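July, Pallside workshop, bench two

Started 8:20. Joelle in until noon, me all day, Bilal in and out with deliveries. Carrying on with the produce bag job for the Plavis market stalls. Question from last time was whether the thin bags can go on being used for loose fruit or whether the stalls should move everything over to the thicker handle bags and charge for them. Soledad wants a page from us she can take to the stall holders. We are not there yet.

Stock check before starting. The carton of thin bags from Paltow is marked 3500 on the side. It was opened before we got it and I have not counted what is left. The handle bags came loose in a sack with no paperwork. Bilal thinks they are from the same order as the ones Farah had on the counter in spring. I have written to Farah to ask. No answer as of going home.

Film thickness. The thin film measures 13 microns on our gauge, same reading at the mouth and near the bottom seam. I took it at five places on one bag and then did a second bag to be sure. The handle bags are heavier to the touch but I could not get two readings that agreed, the print makes the gauge jump. Will try again on an unprinted patch. Joelle suggests folding it four times and dividing. Worth a go, though the folds trap air and you end up reading the air.

Morning was all single fruit. One piece in a thin bag, top gathered by hand, no knot, then hung and left. We did lemons first, then the small mangoes, then two grapefruit that were the last in the box. Notes on how each sat:

Lemons go to the bottom corner and stay there. The gathered top opens again as soon as you let go unless it has been twisted at least once around. Half a twist is no use.

Mangoes pull the film tighter over the stem end. No holes by lunch. One bag had a white stretch line about as long as my thumb. Kept it, taped to the inside cover of this book.

Grapefruit too wide for the bag to be gathered properly. It can be done but there is hardly any neck left to hold. I would tell the stalls not to bother.

Joelle pointed out that customers do not gather the top at all, they grab whatever part of the bag comes up first. True. We agreed to do both ways from now on and write down which.

Afternoon was bag into bag. The stalls put the fruit in a thin bag, then the thin bag goes into a handle bag with whatever else has been bought. What Soledad reports is that the thin one slides up and over the side when the handle bag is lifted by one loop. So: handle bag with the avocado print, thin yellow-green bag, one piece of fruit, blue basket alongside for the finished ones.

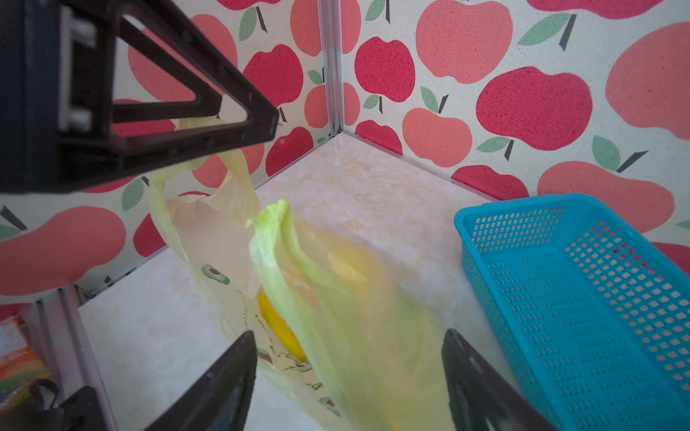 Photo: Pallside workshop / Marwan Fakhoury

The avocado bags are easier to work with than the plain ones we had before. The loops are long enough to spread over a hand and the mouth stays open better. Against that, the film is clear enough that you see everything through it, and Tala says two of the stall holders dislike that for bruised stock. Not our problem but it should go on Soledad's page.

Lifting by one loop. The thin bag did ride up when the fruit was light. With a single lemon it came up most of the time, with a mango it mostly stayed down. With the mango and a handful of loose onions on top it did not move at all. I want to do this properly with weighed pieces before saying anything about it. The kitchen scale reads to the gram and then wanders, so I let it settle and wrote down the second number. Heaviest full handle bag of the day was 1509 g and both loops held. Left it hanging from the hook by the door from 3:10 until I closed up. Loops longer than when it went up, I would say, but I had not measured them first. Measure first next time.

Lifting by both loops. Nothing to report. Everything stays where it is.

Twisted top against gathered top, inside the handle bag. Twisted is better for the fruit staying in, worse for the person at home, who has to untwist it. Bilal tore two open without trying to untwist them, and I think that is what most people do, and then the thin bag is only good for one trip. If the point of the page is to get more trips out of each bag then we should be telling people to gather and fold over. Fold over needs testing. I did three at the end and they looked all right.

Baskets. The shallow ones are better than the deep tubs for this. Bags laid in one layer can be picked out without dragging the next one along. The holes do catch the film at the corners though. I found one thin bag with a corner poked through a square hole and it tore when I pulled it back. Bag the same as all the others, tear 200 mm long, so it ran nearly the whole side once it started. Push the corner back through from the outside and it comes free. Line the basket with a sheet of newspaper if they are going to be in there overnight.

Static. Worse after lunch. The thin bags cling to sleeves and to each other, and opening one takes longer than everything else put together. Damp fingers fix it. There is a dish sponge on the shelf under the window, please leave it there and please do not use it for cups.

Fruit. The lemons have had enough handling and should be used up. Mangoes are good for one more session if they go in the cold cupboard. I took the grapefruit home. Need more than one size of lemon for next time, these were all much the same and the stalls sell them mixed. Joelle will ask at the market when they are packing up, they are cheaper then.

Bags used today are in the gray bin liner under bench two, not to be thrown out. I want to go through them for stretch lines. Torn ones are in the envelope with the bench number on it.

Phone call with Soledad at 4:40. She would like something on one side of paper, large print, drawings if possible. Tala has offered to do the drawings once we know what they should show. Soledad also asked about paper bags. I said that was a separate job and that we have no paper bags here. She is going to find out what they cost by the bundle.

To do:
Weigh every piece and write the weight on masking tape on the fruit itself.
Measure loops before and after hanging.
One-loop lift with light, middle and heavy fruit, both ways of closing the top.
Fold over, at least as many as we did twisted.
Thickness of the handle bags away from the print.
Chase Farah about the order.
New roll of masking tape, ours is down to the last few turns.

Closed up 5:30. Floor swept, onions back in the crate by the sink.

Added next morning, 8:05: the two mango bags left hanging overnight are both still up. One has a second stretch line, lower down and shorter. Taped in next to the first. Farah wrote back and says the avocado bags were never hers, so I am back to asking Paltow.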